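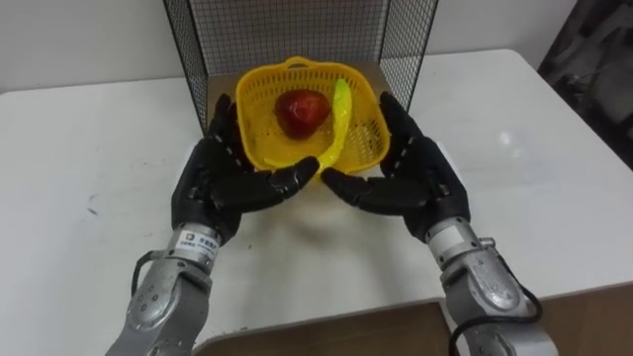 3.2 Who gets the second lead?

I went into the Casard casting books expecting dull reading, and I was wrong (I lost most of April to them!). Casard sent touring actors round the seaside theatres, and its clerks wrote down every part offered, with the fee beside it. I found 1126 offers in all, and 899 of them were taken up.

What caught my eye was how often drama school leavers began in the second lead – the sister, the best friend, the lodger with a secret – and then stayed there. At the Truvusham Playhouse I kept meeting the same names in the same sort of part, season after season. Purves, a rival agency, seems to have moved people up faster, though I only have 30 of its contracts, so please go gently with that.

Figure 4. Front of the basket, with the two black hands close together.

I also tried sorting the offers by age. Actors over 20 got more comedy than I'd guessed, mostly farce, and the Stulano company hardly offered them anything else. Fees are another matter, and I come to them in 3.3.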